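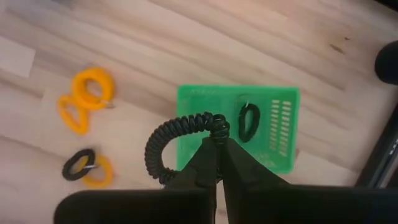

Recording at Home: Workshop Notes for Talk and Commentary Channels

Posted by Victor Kimaro, 27/02/2019

These notes cover the room, the desk and the files for anyone who records a weekly talk show or commentary video at home. They assume one speaker, one camera and one microphone. Interviews by phone are left for another page.

The room

Choose the smallest room with the most soft material in it. A bedroom with a made bed and a full closet will usually sound better than a kitchen, a garage or a basement with bare block walls. Clap once in the middle of the room. If there is a metallic flutter after the clap, two hard surfaces are facing each other and one of them needs covering.

Moving blankets work well and store flat. Hang one behind the camera, at the height of your mouth, and one on the wall to whichever side is nearer. Leave a gap of a few inches between blanket and wall. Foam tiles are neater but thin ones only treat the high end, so the voice ends up dull and the boom remains. I had a wall of Dralness tiles in my first room in Bevan and took them down in January. The adhesive pulled the paint off in squares.

To patch paint lifted by foam adhesive: score around the loose edge with a utility knife, scrape back to sound paint, seal any torn drywall paper with a stain-blocking primer, let it dry, skim with joint compound, sand, prime again, paint. If you skip the first coat of primer, the torn paper will bubble under the compound.

Noise

Turn off the furnace fan at the thermostat before recording and put a sticky note on the door so it gets turned back on. Refrigerators are harder. Never switch one off at the breaker for a long session – move the microphone instead, or record between cycles.

A computer fan on the desk is picked up through the desktop as much as through the air. Put the computer on the floor on a folded towel, with the vents clear, and put the microphone on a separate floor stand.

A squeaking chair can usually be cured by tightening the bolts under the seat and putting a drop of light machine oil on the tilt pivot. Wipe off the excess. Do not oil the gas cylinder.

Lighting

Household bulbs are fine. What matters is that they match. If the lamp by the desk is rated 3,000 K and the ceiling fixture is daylight, one side of the face will go orange and the other blue, and no camera setting corrects both. Buy all the bulbs for the room in one box. Set the white balance by hand using a sheet of plain printer paper held where your face will be.

Cheap LED bulbs on a wall dimmer tend to flicker on camera even when the eye sees nothing. Test at full brightness first. If the banding goes away, the dimmer is the cause. My Wevex desk lamp has its own dimmer and bands badly at the lowest setting, so I leave it at full and tape baking parchment across a wire frame in front of it. Keep the parchment well off the bulb.

Glasses: raise the lights and tilt them down until the reflection leaves the lens. Tilting the glasses slightly by lifting the arms above the ears also helps.

Cables

Run power and audio on opposite sides of the desk. Where they must cross, cross them at right angles. Hook-and-loop ties are better than zip ties, which get overtightened and have to be cut off near the insulation. Coil long cables over-under and hang them on a wide peg. A nail puts a kink in the jacket.

Label both ends of every cable with masking tape. Cover the tape with clear tape or the ink will rub off.

Recording and files

Record speech at 48 kHz, 24 bit. Going up to 96 doubles the file size and gains nothing for a talking voice. Set the gain so that ordinary speech peaks at -12 dB, then laugh loudly and check that it does not clip. Keep the uncompressed recording. An MP3 at 320 kbps is acceptable for sending to a guest for approval but should not go back into the edit.

I use a small program called Irkier to name files on import – date, episode, take. Any renaming tool will do the same job. Whatever the tool, settle the pattern before the first episode.

Keep your own copy of every finished video, along with its title, description, captions and thumbnail, on a drive in the house and a second drive somewhere else. A hosting platform is a place to publish and makes a poor archive. Channels get locked, passwords get lost, and a video removed after a complaint may not be downloadable afterward. Save the research links in a text file in the same folder, with a copy of each page quoted. If a clip is disputed, you will want the source and the date you read it.

Check the backup drives twice a year by opening several files from each and playing them to the end. A drive that mounts normally can still hold damaged files.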